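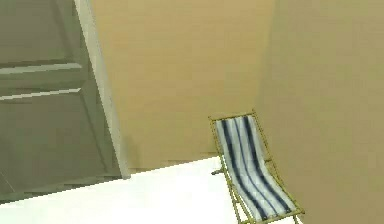
4.2 Thresholds and the problem of remembered rooms

Most people, asked to recall the home they grew up in, do a reasonable job with the furniture and a terrible job with the doors. Our participants were no exception. In the first round of interviews, 37 adults drew floor plans of a childhood home from memory and then walked us through the drawings aloud. The sofas were lovingly placed. One person marked the spot where a cereal bowl was dropped in 1988. Doors, when they appeared at all, tended to be gaps in a line, and more than one household seems to have raised its children in a bedroom with no way in.

We had expected some of this. Earlier work on sketch maps treats the missing door as a drawing error, something a tired participant leaves out toward the end of the session. Our data make that hard to believe. Participants who drew the most detail elsewhere left out just as many doors, and several who were invited to check their work added a second window.

Figure 4. Door and frame in a rendered interior: a gray-green paneled door beside an off-white frame, seen at a tilt.

The follow-up interviews, held in March in the Trevaskis reading room, asked about doors directly. The change was immediate and a little alarming. People who had just drawn a hallway as one unbroken rectangle could now tell us which door stuck in summer, which one had to be lifted slightly before it would latch, and which could be closed at night without waking a parent. Almost none of this was visual. Asked what color a bedroom door had been, participants guessed, changed their minds, and in two cases phoned a sibling, who disagreed. Asked what it sounded like, they answered at once, and some of them did the noise.

We coded these answers using the Testberg scheme, which sorts spatial recall into 12 categories. The scheme is thorough and was plainly designed by people with more patience than we have. It offers separate codes for "boundary, passable" and "boundary, conditionally passable," and it took our two coders most of an afternoon to agree on which of these applied to a bathroom door in a family of seven. We ended up merging them. Agreement improved, as did the mood in the office.

Across the merged codes, 8 categories were used often enough to be worth reporting (Table 3). Effort, sound and permission account for most of the door material. Permission deserves a comment. Many doors were remembered mainly as rules: knock first, leave it open, don't slam it, don't go in there before Christmas. The rule often outlived any memory of the object it was attached to. One participant described at length the etiquette of entering her grandfather's study and then could not say which side of the hall it was on.

A skeptical reader may object that we asked about doors and were told about doors. This is fair. The Flimetti corpus offers a partial check, as its 700 written recollections of home were collected with no mention of doors, or of our hypothesis, or of us. Passages there that mention a door at all show the same tilt toward sound and rules, though writers are fonder of creaking than speakers are, and we suspect a literary influence. Section 4.3 takes up staircases, which everyone remembers and which are nearly always drawn with too few steps.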